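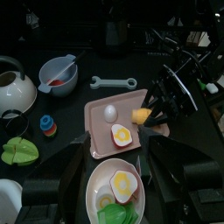

**まめつぶ** 2024-04-18
おままごとの食材が増えすぎて、片付け方を相談させてください。Skunholmの箱にまとめて入れてたんですが、工具のおもちゃまで混ざってきて、遊ぶたびに全部ひっくり返すことに。いまはピンクのトレーに卵と目玉焼きのせパンを置いて「朝ごはんセット」ってことにしてるんですけど、スターフルーツとか積み重ねる輪っかのおもちゃの行き場がない!みなさんどう分けてますか?

**kirin_no_kubi**
うちは「食べもの」と「それ以外」の2箱だけです。細かく分けても子どもは戻せないので…。レンチは台所から出しちゃっていいと思う。

**Javar推し**
>レンチは台所から出しちゃっていい
えー、反対!うちの子はレンチでスープ混ぜてますよ(笑)見た目より遊び方で分けたほうが続きます。Javarの浅いケース、1,229円で買ったけどけっこう入ります。

**まめつぶ**
2箱は気がラクそう。でもフライパンとお皿はどっちに入れるんですか?あと、とうもろこしが地味にかさばるんです。
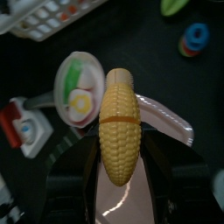 真ん中のオレンジの線が目印のとうもろこし。後ろはフライパンと目玉焼き。

**kirin_no_kubi**
フライパンもお皿も「食べもの」の箱です。料理に使うものは全部そっち。とうもろこしは縦に立てて隅に差すと場所とらないですよ。

**Aisyah Liew**
横から失礼します。Tamayoの仕切りつきボックス(1,570円)を3月から使ってますが、仕切りが外れやすくて個人的にはイマイチでした。結局、ケーキの空き箱に野菜、深めのボウルに小物です。

**Javar推し**
え、Tamayoうちは平気ですよ?仕切り、奥までカチッと入れてます?

**Aisyah Liew**
入れてます…。引っぱり出すときに子どもが仕切りを持つんですよね。

**まめつぶ**
うちも絶対それやるな。まず2箱で試して、朝ごはんセットだけトレーごと棚に置いてみます。レンチは本人に聞いたら「ごはんのやつ」だそうなので、台所に残留です。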